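The Bowl Rule

I got the job at Flinel because I can't stop correcting people. My sister says that's a terrible thing to put on an application, but I put it on there anyway, and Viorica Softić called me the next morning and asked how I felt about dishes.

I feel fine about dishes! I washed them for three years at a diner before my knees quit on me. So that's how I ended up as the person who writes the house rules for kitchen robots, at a desk by a window that doesn't open, with a chair somebody had already broken in for a much taller man.

The rules live in a big document called the Kenulard. I never found out why (Viorica claimed it was a street she used to live on, then two weeks later she told me it was a dog). When I started, the Kenulard had 2,454 lines, and every one of them began with "The arm shall." The arm shall approach from above. The arm shall not cross a held knife. The arm shall wait. I loved that one. It was line 20 and it didn't say what the arm was waiting for.

Every rule had to be tried in the simulated kitchen before it went out to a real one, and every rule had to be signed by two people. One signature was mine. The other belonged to Ankica Georgiev, who had been at Flinel since back when it rented half a floor from a carpet importer, and who did not like my bowl rule one bit.

My bowl rule was line 1,100 and something, and I was proud of it. It said: "Before lifting a bowl, the arm shall confirm that the bowl is empty and that there is a free place to put it down." Simple, right? You don't pick up a hot pan before you've cleared a spot on the stove. My grandmother would have told you the same thing, louder.

"Free place," Ankica said, and circled it with a green pen. "What's free?"

"Free is when there's nothing in it."

"Come here," she said, and dragged a second chair over to her desk, and pulled up the run.

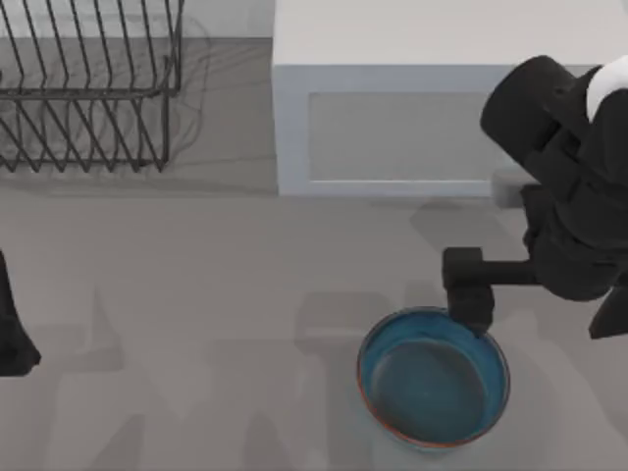
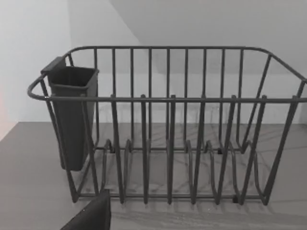
Bowl first, then the rack. Both empty.

"So it passes," I said. "Empty bowl, free rack. Sign it."

"Does a bowl go in there?"

I leaned in. I've loaded more racks than I've had birthdays, and I swear to you I had to think about it. A plate goes between the prongs, sure, a plate practically parks itself. A bowl you kind of lean and hope. At the diner we had a guy named Vukčević who could get a deep bowl to stand in a plate slot every single time, and the rest of us just turned ours upside down on a towel and went home.

"It goes in there if you're good at it," I said.

"Write that down, then. The arm shall be good at it."

I laughed, and she didn't, and I went back to my own desk and sulked until lunch.

The thing is, she was right, and I knew it by the time I'd finished my sandwich. I had written a rule about what's missing. No soup in the bowl, no plate in the slot, go ahead. A rule like that will let you set a bowl down on a row of forks, as long as no one else has set a bowl there first. But if I started in on every shape of bowl and every kind of rack, I'd be writing until I died, and Brotden (they were our biggest customer, they did cafeterias) had already complained that the Kenulard took longer to read than the warranty.

I tried five versions that afternoon. One of them was a page and a half long and had the word "concavity" in it. I printed that one out and put it in my bag so no one would find it.

Around four o'clock Viorica came by with her coat on and asked what the holdup was. I told her. She stood there buttoning and unbuttoning the top button, which she does, and then she asked me what I used to do at the diner when I wasn't sure a thing would stay put.

"Keep my hand on it," I said.

"For how long?"

"I don't know. Until it quits wobbling."

She shrugged and left. She had a train.

So that became the rule. "After setting a bowl down, the arm shall keep hold until the bowl is still. If the bowl does not become still, the arm shall take it back and ask." I liked the "ask" a lot. There wasn't another one like it in the whole document – I searched – and I had to write a second line explaining who got asked, and a third about what to do when the person was in the shower or on the phone or three years old.

Ankica read all of it standing up. She took out the green pen and I braced myself, and she changed "quits moving" to "is still" in the one spot I'd missed. Then she signed.

"You should fix line 20 too," she said. "The arm shall wait. It's been driving me crazy since before you got here."

"Who wrote it?"

She capped the pen. "I did. There was more to it. I think somebody came in with a cake."

I told her I'd take a look at it. I've had it open on my screen on and off since April, with the cursor sitting after the word "wait," and I've typed a few things in there and taken them out again. Last night I was home doing the dishes and I stood my cereal bowl up in the rack, between the plates, and kept two fingers on the rim. My sister came in and asked what I was doing.

"Waiting," I said, and she handed me a fork to wash.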